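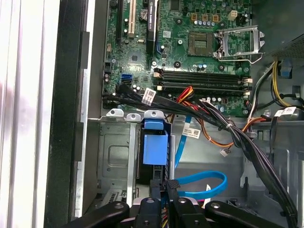

[prasomness-demos] Re: hand guiding or remote for connector work inside a case?

From: Byung-chul Sun
Date: 2025-02-07
To: prasomness-demos

Kullside bench wrote:

> We are moving from flat fixtures to work inside open desktop towers
> (data cable off, drive carrier out, data cable back on). Until now we
> have recorded everything by hand guiding, with the arm in gravity
> compensation and the operator holding the wrist. Inside a case this
> goes badly. The operator's forearm ends up in the wrist camera view for
> a large part of the run, and the recorded forces include whatever the
> operator was pushing with.
>
> Questions for anyone who has done this:
>
> Is it worth switching to remote control for the whole task, or only for
> the contact parts?
>
> Do you strip the case first or leave the cables in?
>
> How do you cut the recordings? Ours are one long file per run and the
> training side is complaining.
>
> We are on Cindeo for logging, stock settings, wrist camera only.

Answers below, in your order, with some notes on Cindeo at the end. Our setup is close to yours: one arm, a linkage gripper, a wrist camera looking down past the fingers, and a tower lying open on the bench. The board is left in, memory slots and processor socket are empty, and the cable bundles are where the factory put them.

Hand guiding or remote

We use both, split by phase. Hand guiding is still faster for the approach. An operator can put the gripper over the drive cage in a couple of seconds, and a small error there costs nothing. For anything where the fingers touch a part we switch to the remote handle.

The force problem you describe is the main argument. If your wrist sensor sits between the arm and the gripper, and the operator pushes on the gripper side, the reading is the sum of the operator's push and the contact. You can't separate the two afterward. We tried a second sensor in a guiding collar, subtracting one signal from the other. It worked on the flat fixture. In the case the collar hit the side rail, so we dropped it.

The cost of remote control is that the operator has no feel for the connector latch. A SATA plug with a locking tab needs a squeeze and a straight pull, and over the handle people tend to pull first. The failure shows up as a force ramp with no drop at the end. We keep those runs but label them, and the policy is trained without them.

One point that took us a while to see: the switch between modes has to happen with the arm at rest. If the operator releases the wrist while it is still drifting and someone else picks up the handle, the first few commands fight the drift and you record a small kick. We hold still for 2 seconds and log the mode change as its own event. The trainer then drops that interval.

Scaling on the remote handle also matters more than I expected. At full scale our operators hit the drive carrier repeatedly. We run free motion at full scale and contact motion at a reduced scale, toggled by a foot switch. The scale factor goes into the log for every sample. Do not rely on a session note for this. We did, and had to throw out a batch when two people disagreed about which setting had been used.

Strip the case or not

Leave the cables in. We started with a stripped chassis and the results did not carry over. With nothing crossing the cage, every operator takes the same straight line down, and the policy learns that line. Put the black bundle back and it drives into it.
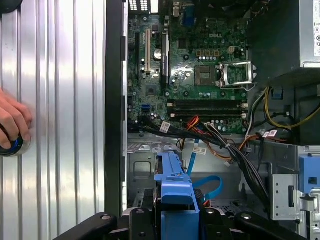
The thin cables are a different problem from the thick ones. A thick bundle stays more or less where it is between runs and can be treated as an obstacle. The blue data cable moves every time it is touched, and its loop settles in a new shape. We stopped trying to reset it to a standard pose. The operator now lets it fall where it falls, and the spread of shapes is left to do its job. Across 454 recorded runs we got better coverage this way than from the earlier set, where someone arranged the loop by hand before each run and without meaning to arranged it the same way.

Two cautions. Labels on the cables are useful to you and a nuisance to the camera. A white tag on a dark bundle is the strongest feature in that part of the view, and a small network will happily lock onto it. Either move the tags between sessions or use more than one tower. We do both. Second, bare metal. The ribbed side panel and the open socket frame throw highlights that shift with the overhead light. Fix the exposure before the session and leave it fixed. Auto exposure made the board visibly brighter whenever the black gripper covered more of the view, and that gave the policy a brightness cue for gripper position.

On the forearm in view: with remote control for the contact phases, the arm is gone from the part of the recording that counts. Hands at the side of the case are a smaller matter. We mark the intervals and keep them. Masking them out was tried at Honkanen, and from what they posted here in May the masked patches did more harm than the hands. I have not repeated their test.

Cutting the recordings

One file per run is fine for storage. For training it should be cut at events, and the events should be written at recording time. Cutting afterward from video is slow, and two people will place the same boundary differently.

Our sequence for the task you describe:

1. Approach. Hand guided. Ends when the gripper is above the drive cage and the wrist is still. Event: mode change.

2. Align to the data connector. Remote, reduced scale. Ends at first contact on either finger. We detect this from the force signal with a low threshold, and the operator confirms with the foot switch. When the two disagree by more than 75 ms the run is flagged for review. Most of the flagged ones are a finger brushing the cable on the way in, and the confirmation is the right boundary.

3. Grip and pull. Remote, reduced scale. Ends when the force drops. If it does not drop, the operator backs off and the segment is labeled as failed. A retry gets its own segment, never an extension of the failed one.

4. Park the cable. The operator moves the plug clear of the drive and opens the gripper. Keep this short. Our early operators spent a long time placing the plug neatly, and the policy then did the same and dropped it anyway.

5. Carrier. Remote. Grip the blue plastic handle, lift along the cage. The direction is the part people get wrong: from the wrist view the carrier looks square to the gripper when it is tilted. We added a line to the operator screen showing the cage axis, and jams went down enough that I stopped tracking them.

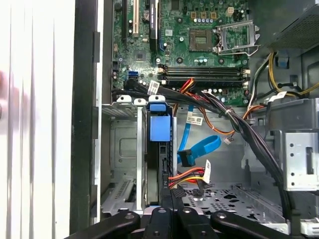

6. Reseat. Carrier back in, then the data cable. Record this as a separate task with its own label. It shares almost nothing with removal apart from the parts. Searching for the mating position produces small side-to-side motions, and if those are mixed into the removal set the policy starts to wiggle before it pulls.

7. Retreat. Hand guided or scripted. We script it and leave it out of training.

Drop any segment shorter than 8 samples. These come from double presses on the foot switch. They pass every format check and then break the batching.

Cindeo settings

Stock settings will give you trouble in three places.

The default log writes the commanded pose only. Turn on the measured pose as well. In contact the two separate, and the gap between them is a large part of what the policy needs. For hand guided phases the commanded pose is meaningless, and stock Cindeo fills it with the last remote command without any warning. Set the fill to null.

Camera time is stamped on arrival at the host by default. Change it to device time. The difference is small and varies with load, so you can't correct it with a constant.

Gripper opening is logged as a fraction of full travel. On a linkage gripper this is not linear in finger distance. Convert at recording time with the table for your linkage, and store both values. If you only store the converted one, a later change to the table makes the old data unusable.

One thing I do not have an answer for: operator variation. Ours differ a good deal in how hard they squeeze before pulling, and averaging over them gives a squeeze that is too weak for the latched plugs. At present I train on the two firmest operators for phase 3 and on everyone for the rest. It works on our towers. I would not claim more than that, and if Kullside has latched and unlatched cables side by side I would like to see the force traces.

The event schema and the linkage conversion script are in the Prasomness shared folder, under connector work. The schema file has a field for the scale factor that our older recordings lack, so treat those as full scale only if the mode is hand guided. For the remote ones, leave them out.

Byung-chul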